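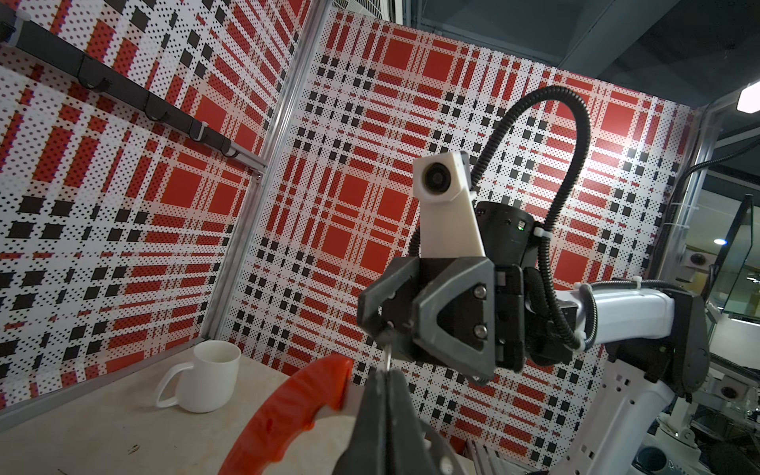 双腕セルで受け渡し動作中に把持異常が発生した場合、原因の多くは細い対象物の滑りと、両グリッパの接近時における干渉である。本手順書は、Clerkachセルの運用担当者を対象に、異常停止から復旧までの標準手順を定める。二本の指で細いひも状の物を挟み、その正面に相手側のグリッパが向かい合う姿勢では、指先の位置ずれがそのまま接触につながるため、停止後も直ちに再開してはならない。あわせて、手首部から上方へ弧を描くケーブル保護管についても、引っ掛かりの有無を確認すること。

読了時間:3分
カテゴリー:設備保全 > 異常対応 > 双腕セル

1. 停止と記録
異常を認めた者は非常停止を操作し、両腕の静止を確認する。その後、Celtumの操作画面でエラー番号、動作名および各指の開度を記録する。記録が完了するまで電源を遮断しないこと。

2. 対象物の取り外し
手動モードに切り替え、速度上限を11%に設定する。受け側の腕を先に40 mm後退させ、次に渡し側の指を開く。対象物を手で引き抜くことは禁止する。指が開かない場合は作業を中断し、保全責任者に連絡する。

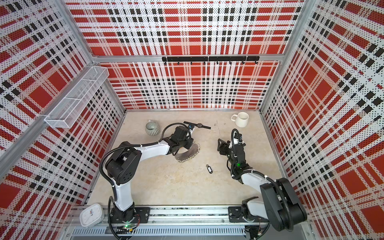 図2 鎖状の対象物を左腕から右腕へ受け渡す際の配置。右腕の指は開いた状態。

3. 干渉の点検
指先の変形、ねじの緩み、ケーブル保護管の擦れを目視で点検する。鎖のように垂れ下がる物では、下端が床面上の他の物品に掛かるおそれがある。経路内の物品は再開前に移動させる。

4. 復旧試験
対象物を持たせずに受け渡し動作を32回実行し、続いて対象物を用いて低速で確認する。途中で一度でも停止した場合は、手順1に戻る。全回正常に終了したときに限り、速度を100%に戻すことができる。

5. 報告
点検結果は当日中にIndley保全窓口へ提出する。同一のエラーが再発した場合は、把持力の設定値を変更せず、記録を添えて判断を仰ぐこと。

シェア 11 コメント 0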